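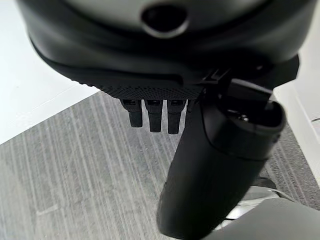

Small food exporters and the paperwork gap

Aug 15, 2019

For a producer of jarred sauces or dried fruit, the first export order tends to arrive by accident. A buyer tastes something at a trade show, asks for a pallet, and the company then has to find out what a pallet needs before it can cross a border. The product is usually ready long before the documents are.

Abeysekara, a maker of chutneys and pickled vegetables based in Stadville, had been selling to independent grocers for nine years when it took its first overseas order. The shipment was 400 cases. It left the warehouse 35 days later than agreed.

"We had the stock on the floor the whole time," says Parveen Rathnayake, who runs operations. "What we didn't have was a label the other side would accept, and a certificate with the right product name on it."

The product name was the larger problem. The recipe contains vinegar, sugar and a small amount of mustard seed, and the company had always invoiced it as a relish. The freight agent classified it as a sauce. The health certificate called it a vegetable preparation. Each description could be defended, but the three documents did not match, and the importer would not take delivery on that basis.

Classification comes first

Tariff classification decides the duty rate, and it often decides which other documents are required. It is also the step most often left to someone outside the company. Rosario Bellini, a customs consultant who works mainly with food and drink clients, advises producers to settle the code before they quote a price.

"If you quote on one code and clear on another, the difference comes out of your margin," he says. "On a low-value product that can be all of it."

His method is plain. The producer writes a one-page product sheet listing ingredients by percentage, the process used, the pack size and the intended use. The same sheet goes to the freight agent, the certifying officer and the importer. Any change to the recipe means a new sheet with a new version number. Where the code is open to dispute, he suggests asking the destination country for an advance ruling, if it offers one, and allowing for the wait in the delivery schedule.

Shelf life and the buyer's clock

Most retail buyers set a minimum remaining shelf life at the point of receipt, commonly stated as a share of the total. A product with a 12-month life and a two-thirds requirement must arrive with eight months left. Production lead time, consolidation, sea transit and port delays all have to fit inside the other four.

Grendale, which bakes oat biscuits, lost an order this way. The goods were sound and well within date, but they reached the buyer's depot with less life remaining than the contract allowed. Asanka Munasinghe, the commercial manager, now writes the latest acceptable packing date on the sales order itself. Stock packed before that date cannot be picked against it.

The company also moved from shared containers to full ones where volume allowed. Shared loads cost less per case in some seasons, but the departure date depends on when the rest of the container fills. 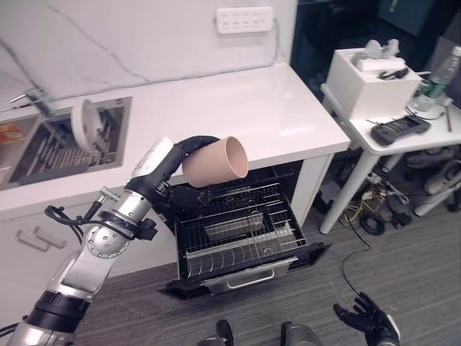
Getting paid

Payment terms receive less attention than they should. A new buyer will often ask for 60 days from receipt, and a producer eager for the listing will often agree. With five weeks at sea, the cash is out for more than three months.

Masanobu Nishimura handles credit at Plikuvar, a distributor that buys from small producers and resells abroad. He prefers a split: part payment against the shipping documents and the balance after delivery. Letters of credit are safer on paper, he says, but the bank charges are hard to carry on small shipments, and a spelling error can hold up the money.

Plikuvar handled 553 export consignments last year. Roughly 2 percent were held at the border for document faults, and Nishimura says most of those came from suppliers on their first or second shipment.

Abeysekara's second order is booked for September. The label has been redrawn, and the word "relish" no longer appears on the invoice.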